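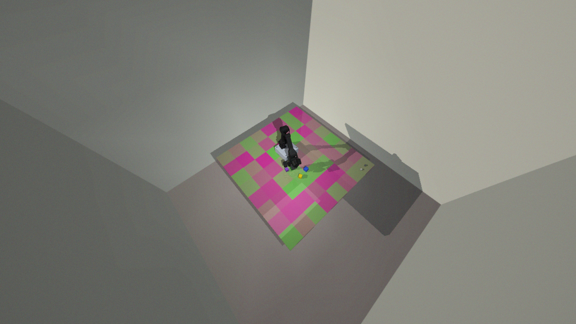

Castport Sorting Cell - Pre-start and Monthly Inspection Checklist

Last updated: November
Reading time: 5 minutes

Site: Skomer small parts building, bench area 2
Inspected by: Siebe Dekker
Reviewed by: Soo-ah Kong
Status: released to day shift, two items open

Scope. One bench-mounted arm with gripper, used for sorting small parts into kits. The checklist covers the cell, the simulation model used for program changes, and the work of the people assigned to the cell. Items are marked OK, OPEN or N/A. An OPEN item without a comment will be sent back.

Section 1 - Isolation and stopping

1.1 Main isolator labelled and lockable. OK
Comment: Label replaced. The old one still gave the Grendimbridge panel number.

1.2 Emergency stop at operator side tested under motion. OK
Comment: Tested at reduced speed and at production speed.

1.3 Emergency stop at packing side tested under motion. OK
Comment: Button is stiff. Works, but order a spare.

1.4 Restart needs a separate deliberate action after a stop. OK

1.5 Personal locks issued to everyone who clears jams. OPEN
Comment: Afternoon shift shares one lock between two people. This was acceptable when the bench was manual and there was nothing to isolate. It is not acceptable now. S.D.

Section 2 - Arm, mounting and gripper

2.1 Base fasteners at marked torque, witness marks aligned. OK

2.2 Gripper fingers free of cracks and burrs. OK
Comment: Wear on the inner faces, within limit. Pads changed at 3000 cycles as scheduled. The counter read 3520 at inspection, carried over from the previous set and not reset. Reset it at each pad change or the interval means nothing.

2.3 Cables clear of joints through full travel. OK

2.4 Part held on loss of air. OK
Comment: Held for 40 seconds, then released by hand.

Section 3 - Guarding and access

3.1 Interlock on front gate stops the arm. OK

3.2 Gap between fixed guard and bench edge within drawing. OK

3.3 Reach-over not possible from the step. OPEN
Comment: The step was put in for manual sorting, when people needed to see into the back bins. From the top of it a tall person can get a hand past the guard. Remove the step or raise the panel. Soo-ah Kong prefers removal. The packers have asked to keep it for loading the labeller, so it may need to be moved to that end.

Section 4 - Program changes and simulation

4.1 Every change to pick order run in simulation before loading. OK

4.2 Simulated part positions match the current bench layout. OK
Comment: Checked against the layout sheet, revision 61. Cubes stand in for parts in the model. Their colours separate one pick from another on screen and do not match the bin colours on the floor. Two operators took them for bin colours during training. Add a line to the work instruction.

4.3 Simulation result not used as proof of guarding. OK
Comment: The model contains no people, gates or step. It answers questions on reach and order of picks only.

4.4 Change log signed by the person who made the change and by a second person on shift. OK
Comment: The second signature was previously taken from the office. It now comes from whoever is running the cell, which has made for slower approvals and fewer phone calls.

Section 5 - Work and people

5.1 Task description updated for each affected position. OK
Comment: Three sorter positions are now one cell operator, one packer and one inspection position. No hours were reduced in this change. The pay classification for the cell operator is still with Rampersad, who handle our job evaluations.

5.2 Operators trained in jam clearing and restart. OK

5.3 Job rotation in place. OK
Comment: Rotation is every two hours. Operators report that watching the cell is more tiring than sorting was, mainly in the last half hour before a change. Trial a shorter interval next month.

5.4 Workstation height reviewed after change. OK
Comment: Shoulder complaints at the sorting bench have stopped. There is one new complaint of neck strain at the operator screen. Screen arm lowered, ask again at the next inspection.

5.5 Any person on shift may stop the cell without giving a reason first. OK
Comment: Confirmed with both shifts. The afternoon packer had been told to find the operator before pressing stop. Corrected on the spot and in the handover book.

5.6 Manual sorting procedure kept current for downtime. OK
Comment: New starters have never sorted by hand. Half a day at the manual bench has been added to their induction.

Actions carried forward

1.5 Issue second personal lock, afternoon shift. Owner: Siebe Dekker
3.3 Step at front guard, remove or relocate. Owner: Soo-ah Kong

Related items
- Lockout procedure, bench equipment
- Jam clearing work instruction, Castport cell
- Layout sheet register
- Job rotation trial - feedback form
- Grendimbridge labeller, monthly checklist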